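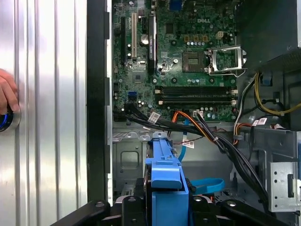
Inside a desktop tower with the side open.

Walldale statement on changes to its audience measurement service. Thread follows.

1/ Beginning in May, Walldale will stop using household-level identifiers supplied by Lesesier to build advertising segments. The change applies to every campaign we run on behalf of publishers and retailers in the United States. Campaigns already under contract will move over on the same schedule.

2/ Under the present arrangement, Lesesier matches a home internet connection to a household record and passes us a code. We use the code to limit how often an ad is shown and to report whether different screens in one home were reached. The code carries no name or street address.

3/ We have heard from readers, publishers and privacy groups that the opt-out for this service was hard to find and had to be repeated on each browser. Those complaints were fair. We reviewed 142 of them in full before reaching this decision.

4/ The review found that 3,245 opt-out requests sent through the older web form were recorded by Walldale but were not passed on to Lesesier. Those households stayed in active segments when they should have been removed. We regret this error.

5/ All 3,245 requests have now been honored. The matching codes have been deleted from our systems, and Lesesier has confirmed in writing that it has done the same. People who left an email address on the form will receive a notice from us.

6/ For advertisers: frequency limits will be handled by Hauser, our existing ad server, using a first-party cookie set by the publisher. Limits will apply per browser. Reach figures will look higher than before, and should not be compared with earlier reports without adjustment. A conversion guide is available from your account manager.

7/ For publishers: no new tag is needed if you already run Hauser version 3. Sites on earlier versions should update before the changeover. Pages that still call the Lesesier script will load normally, but the call will return an empty value and no ad will be chosen on the strength of it.

8/ Smaller publishers, meaning those selling fewer than 2,000 campaigns a year, may ask for help with the update at no charge. Requests go through the support desk and are taken in the order received. Please include your site ID and the name of the person who manages your tags.

9/ Tisham, which audits our measurement work, will examine the deletion records and the new opt-out process. Its report will be posted in full on our policy page, including any findings that call for further work on our part. Walldale will not edit the report before it is posted.

10/ The new opt-out page is open now. It takes one step, does not ask for an account, and shows on screen that the request has been received. A choice made there covers both Walldale and any partner acting for us.

11/ Contracts that name Lesesier as a data supplier will be amended. Clients will receive the amended terms by email and may end the affected service without penalty within the notice period given in that message.

12/ Questions from the press should be sent to the media office. Replies to this thread are read between 9 a.m. and 5 p.m. Eastern. Please do not post account numbers or site IDs in a public reply.

Filed under: Advertising Technology, Privacy, Company Updates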